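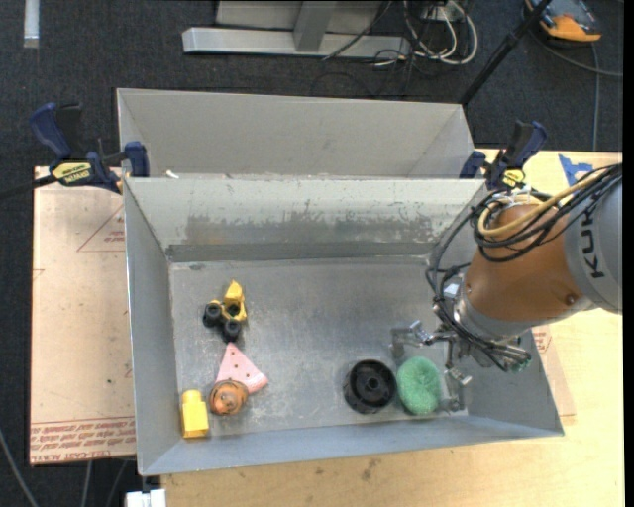 Call for Participants: Sorting and Naming Small Household Objects

Gendora invites adults to take part in a study of how people name, group and put away small mixed items of the kind that collect in workshops, toy boxes and kitchen drawers. The study is conducted at the Solís building under the direction of Radwa Fawzy.

What participation involves

Each participant attends one session of 50 minutes. Participants are shown mixed sets of toy parts, sanding and scouring materials, blocks and other small pieces. They are asked to name each item in their own words, to place similar items together, and to state where they would keep them at home. A short written questionnaire follows.

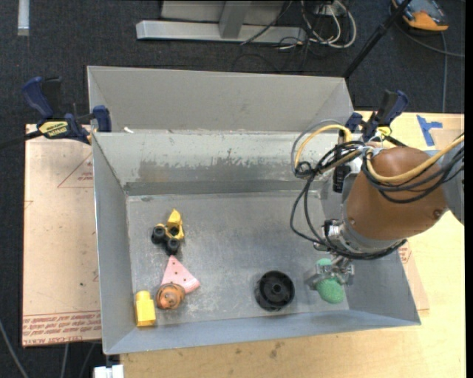
Mixed items in a metal bin, including a pink sanding pad and a yellow and black toy piece with wheels.

Who may apply

Applicants must be 18 or older and able to read and speak English comfortably. No technical knowledge is required. Persons with a known sensitivity to abrasive materials should state this when applying. A total of 17 places are available.

Compensation

Participants receive $15 at the end of the session. Parking at the building is free of charge.

How to apply

Applications should be submitted in writing to Radwa Fawzy, Gendora, Room 3514, Solís building, no later than 13 April 2018. Please include a daytime telephone number and any dates in May on which you are not available. Selected applicants will be notified by telephone. Participation is voluntary, and participants may withdraw at any time.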